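7. Loss of Tracking and Grip Faults

This section covers faults in which a hand-held gripper stops reporting its position, reports the wrong position, or fails to close. It applies to the Tundeo paired hand-held grippers when used with the head camera and the Hollmont recording unit. For faults on the robot arm itself, see Section 8.

Read 7.1 before you do anything else. Most of the damage we have seen to units returned for service was done after the fault, by someone who kept working.

7.1 Stop first

1. Stop moving. Hold both grippers still in front of you, pointing away from your body and away from anyone nearby.
2. Release both triggers fully. Do not squeeze and release repeatedly to see whether the jaws respond.
3. Say "stop" out loud so that your floor partner knows the take is over.
4. End the take on the recording unit. Your floor partner can do this for you if your hands are full.
5. If a robot arm is linked to the grippers, press the red stop button on the arm base. Ending the take does not stop the arm.

CAUTION: In linked mode, the arm follows the last position it received. If tracking drops out and then returns while you have moved your hand, the arm will try to cover the difference in one motion. Never walk toward a linked arm to look at a fault. Stop it at the base first.

Note: The rest of this section assumes the arm link is off unless a step says otherwise.

7.2 Background to the revised procedure

This procedure replaces the one in the first edition of the manual. It was rewritten by Nuria Gebretsadik after an incident at the Grudotbridge site in August. An operator was working in linked mode when the right gripper lost tracking for 3 seconds. The operator lowered the right hand to check the cube. When tracking returned, the arm swung down and struck the edge of the work table. The operator was outside the arm's reach and was not hurt. The wrist joint on the arm had to be replaced.

The old procedure told the operator to look at the marker cube as the first step. It did not mention the arm. The log from the incident also showed two shorter dropouts earlier in the same session, neither of which had been written down.

Two things changed as a result. The arm is now stopped before anyone inspects a gripper, and every dropout is recorded, including those that clear up without help.

7.3 Check the grippers

Do this standing in your start position, facing the same way you were facing when the fault happened. A change of direction changes the light on the markers and can hide the cause.

1. Hold both grippers out at a comfortable height, jaws forward, with the marker cubes in view of the head camera.
2. Look at the indicator light on the top of each gripper. Green means the gripper has power and is connected. It does not mean that the cube is being tracked.
3. If a light is off, go to 7.5.
4. If a light is amber, the battery is low. Change it and repeat this check.
5. Check that each cube sits squarely on its mount. Press it gently with one finger. It should not rock or turn.
6. Look at the printed faces of each cube. Any scratch, lifted corner, or smear across a marker can cause a dropout. Wipe with a dry cloth only.
7. Check the pads at the jaw tips. They should be flat, with no gap at the edges. 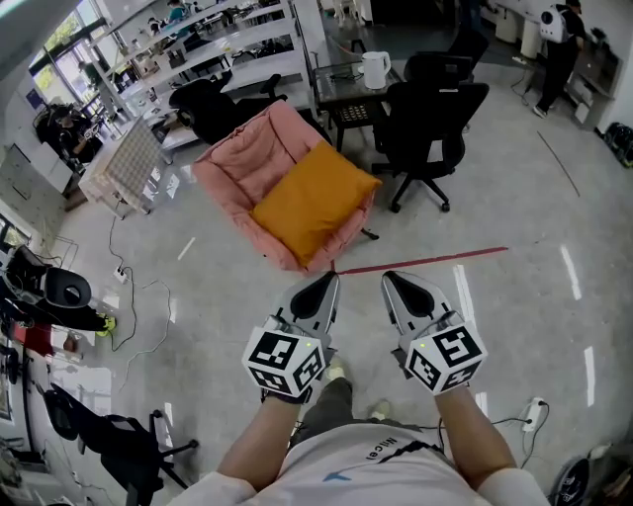

If both lights are green and both cubes are firm and clean, open the tracking view on the recording unit. The left and right cubes should each be outlined. Have your floor partner watch the outlines while you turn each wrist slowly, one hand at a time, about as far as it will go comfortably. An outline that flickers at one particular angle points to a damaged face. An outline that flickers at every angle points to lighting or to the camera.

Write down which hand, which angle, and how long the outline was gone. "Right hand bad" is not enough for the service desk to work with.

7.4 Tracking faults with green lights

Work through these in order. Repeat the tracking view check after each one, and stop when the outlines hold steady.

1. Glare. Overhead lights can wash out the markers when a cube is tilted toward them, and a polished floor makes this worse by throwing light back up from below. Turn a quarter turn to one side and test again. If the fault goes away, mark a new start position.
2. Crossed hands. When one gripper passes in front of the other, the rear cube is hidden. This is normal and the outline should come back on its own. If it comes back on the wrong hand, end the take and restart both grippers.
3. Swapped cubes. The left and right cubes carry different markers and will fit either gripper. If the tracking view shows left and right reversed, the cubes have been put back on the wrong bodies after cleaning. Swap them, then run the full calibration in Section 4.
4. Head camera angle. Looking too far down cuts off the reach of the camera ahead of you. Looking too far up loses the hands. Adjust the headband so that both hands are in view with your neck relaxed.
5. Loose camera cable. Push the connector in until it clicks. Do not tape over a connector that will not click. Replace the cable.

Note: Do not print replacement marker faces on an office printer. The size will be slightly off and every position in the take will be wrong by the same amount, with no warning from the software. Order faces from Tundeo.

7.5 No light on a gripper

1. Put the gripper down on a flat surface with the jaws facing away from you.
2. Slide the battery out and wait until the other gripper shows a blinking light. This means the pair has registered the loss.
3. Fit a charged battery. The light should come on green.
4. If it does not, try the battery in the other gripper. If the light fails there too, the battery is at fault.
5. If the battery works in the other gripper, the first gripper needs service. Take both out of use. They are calibrated as a pair and cannot be mixed with grippers from another set.

CAUTION: A gripper with no light can still have force stored in its jaw spring. Keep your fingers out from between the tip pads until you have squeezed and released the trigger once with the jaws empty.

7.6 Jaws do not close, or close late

A delay between the trigger and the jaws is a mechanical fault, whatever the tracking view shows. Do not try to correct for it by squeezing earlier. The recording will hold the early squeeze, and an arm trained on it will learn to close on nothing.

1. Open the jaws fully and look for thread, tape, or packing foam along the slide. Remove it with the plastic pick from the case.
2. Close the jaws slowly. The pads should meet evenly along their whole length.
3. Open and close them 3 times with no object. Watch for sticking at the same point each time.
4. If the jaws still stick, take the pair out of use and tag it.

Do not oil the slide. Oil gets onto the pads and the grip will fail on the first smooth object.

Pads are rated for 300 hours of use. The Economou charging case counts the hours and shows a pad symbol when they are due. Change both pads on a gripper together – a worn pad against a new one will push objects sideways as the jaws close.

7.7 Check the floor before you restart

Faults draw people's attention to their hands. Two of the falls reported to us took place in the minute after a fault, when the operator stepped back while still looking at a gripper.

1. Look up from the grippers.
2. Clear cables, power strips, and bags from the walking path, or route the path around them. Cables that have to cross the path go under a cover.
3. Move rolling chairs well outside the work area. A chair that has been pushed aside tends to drift back.
4. Check that people passing through know a take is about to begin.
5. Return to your start position and confirm it with your floor partner before the arm link is switched on.

7.8 Record the fault

Fill in the fault sheet before the next take. Include:

The take number and the time on the recording unit
Left gripper, right gripper, or both
Light color on each gripper when you stopped
Whether the arm link was on
What you were holding, if anything
What fixed it, or "not fixed"

Keep the take. Mark it as faulty in the software, but do not delete it, even if it is only a few seconds long. The service desk uses the video to find the exact moment the outline was lost.

If the same gripper shows 2 dropouts in one session, take the pair out of use for the day, even if the checks in 7.3 find nothing. Send the fault sheets and the marked takes to Tomos Samuel at the service desk, with the serial numbers of both grippers and the case.

Section 7 revised February 27, 2022. Discard earlier printed copies.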